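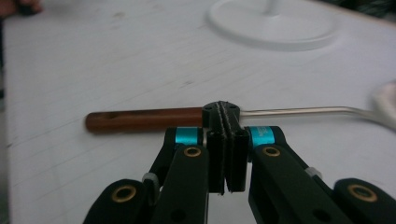 **Utensílios de cozinha Curkwood, linha de cabo de madeira: parecer de utilização**

O presente parecer incide sobre o conjunto de 40 peças da linha Curkwood de cabo de madeira, adquirido pelo Serviço de Equipamento para as cozinhas pedagógicas e para a copa do edifício principal. A avaliação decorreu ao longo de 90 dias de utilização corrente e terminou em agosto, antes da reabertura das turmas de iniciação. O conjunto foi fornecido pela Zacharopoulos pelo preço de 1.835 euros, com transporte incluído e sem desconto de quantidade.

O documento destina-se às unidades que ponderam substituir os utensílios inteiramente metálicos actualmente distribuídos. As observações provêm das folhas de utilização preenchidas pelos formadores Imre Dudás e Réka Szekeres e do registo de manutenção a cargo de Anikó Major.

## Composição e acabamento

O conjunto inclui colheres de servir, conchas, escumadeiras, espátulas e garfos de trinchar, todos com haste metálica e cabo de madeira provido de orifício para suspensão. À recepção, a união entre a haste e o cabo mostrou-se firme em todas as peças. Numa das escumadeiras foi encontrada uma aresta por polir junto à pega; o fornecedor procedeu à troca sem encargos, embora a peça de substituição apresente um tom de madeira mais claro do que as restantes.

O acabamento de fábrica é oleado e não envernizado, opção que se considera acertada. O verniz dos conjuntos anteriores lascava ao fim de poucos meses, sobretudo na zona onde o polegar assenta, e obrigava a retirar peças cuja parte metálica se encontrava em perfeito estado. Em contrapartida, o óleo exige reaplicação periódica. A ficha do fabricante recomenda uma aplicação mensal, frequência que na copa se revelou insuficiente.

## Utilização nas aulas

As conchas e as colheres de servir mereceram apreciação favorável de ambos os formadores. O cabo mantém-se confortável durante a preparação de caldos e guisados, mesmo quando a peça permanece longo tempo apoiada no rebordo da panela, e a espessura da pega adapta-se bem a mãos de diferentes dimensões. Imre Dudás assinala que os formandos deixaram de recorrer ao pano dobrado para segurar as conchas, hábito que se pretendia eliminar há vários anos lectivos.

As espátulas suscitam reservas. A lâmina é demasiado flexível para virar peças de carne de maior peso e, nas chapas de ferro, perde o contacto com a superfície quando se exerce pressão. Para ovos, panquecas e filetes de peixe, o comportamento é bom. Réka Szekeres sugere que as espátulas Curkwood fiquem afectas à cozinha de pastelaria e que a cozinha quente conserve os modelos rígidos da Tratness, de manuseamento menos agradável e consideravelmente mais robustos.

Os garfos de trinchar foram pouco utilizados no período em causa, pelo que o parecer é omisso quanto ao seu desempenho.

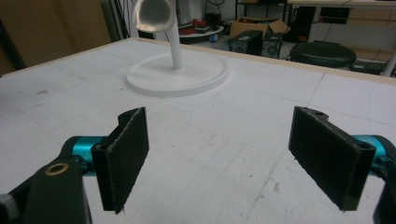

*Mesa de trabalho branca.*

O comprimento das peças merece uma nota específica. As conchas de maior capacidade não cabem nas gavetas normalizadas das bancadas e têm de ser penduradas. As calhas Fikex já instaladas servem para o efeito, desde que os ganchos sejam colocados com a abertura voltada para a parede; na posição inversa, o cabo roda e a concha fica inclinada sobre o plano de trabalho. A correcção dos ganchos foi efectuada nas duas cozinhas pedagógicas. Falta fazê-la na copa.

## Lavagem e conservação

Reside neste ponto a principal limitação da linha. O fabricante exclui expressamente a lavagem na máquina, e a experiência confirma a pertinência dessa exclusão. Quatro peças foram lavadas na máquina por engano durante a segunda semana. Numa delas, uma colher de servir, a madeira abriu ao longo do veio e a peça foi abatida. As restantes ficaram ásperas e recuperaram um aspecto aceitável após lixagem fina e duas demãos de óleo.

A lavagem manual deve ser breve, com detergente neutro, seguida de secagem imediata com pano. As peças não devem permanecer de molho. A secagem faz-se na vertical, com o cabo para cima, para que a água não escorra da parte metálica para a união. Anikó Major verificou que as peças secas na horizontal, sobre tabuleiro, conservavam humidade junto à haste na manhã seguinte.

O procedimento adoptado é o seguinte:

- lavagem manual no final de cada aula, pela turma que utilizou as peças;
- secagem em suporte vertical até à abertura do turno seguinte;
- aplicação de óleo mineral de uso alimentar de quinze em quinze dias na copa e mensalmente nas cozinhas pedagógicas;
- separação das peças com fendas, folgas ou manchas escuras persistentes, para verificação pelo Serviço de Equipamento.
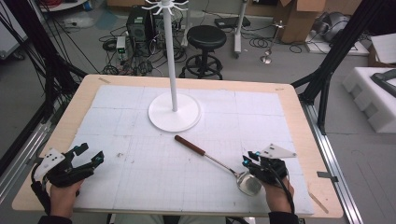

O tempo adicional de lavagem foi absorvido sem dificuldade nas aulas, em que os formandos são numerosos e a tarefa integra a própria formação. Na copa, a situação é diversa. O serviço de almoços deixa uma margem curta entre a recolha e a arrumação, e Gergely Orbán, responsável pelo turno da tarde, comunicou por escrito que a equipa voltou a usar os utensílios metálicos nos dias de maior afluência. Esta informação pesou na recomendação final.

## Garantia e assistência

A garantia é de quatro anos e cobre defeitos de fabrico na haste e na união. Os danos na madeira estão excluídos quando se verifique lavagem na máquina ou falta de manutenção. Convém, por isso, conservar o registo das aplicações de óleo, que o fornecedor pode solicitar em caso de reclamação.

Nkechi Tamuno, interlocutora da Zacharopoulos para este fornecimento, respondeu às questões colocadas com prontidão. A encomenda de peças avulsas é possível, com excepção das conchas, vendidas apenas aos pares. O Serviço considera esta restrição injustificada e solicitou a sua revisão.

## Apreciação

| Critério | Apreciação |
|---|---|
| Conforto da pega | Muito bom |
| Acabamento | Bom |
| Rigidez das espátulas | Insuficiente |
| Facilidade de limpeza | Suficiente |
| Garantia e assistência | Bom |
| Relação entre preço e qualidade | Bom |

Recomenda-se a aquisição da linha para as cozinhas pedagógicas, com dispensa das espátulas na cozinha quente. Não se recomenda a sua adopção na copa enquanto se mantiver o actual horário de lavagem. As peças já entregues à copa serão transferidas para a cozinha de pastelaria, mediante guia assinada pelos dois sectores, e o respectivo inventário será actualizado no mesmo acto.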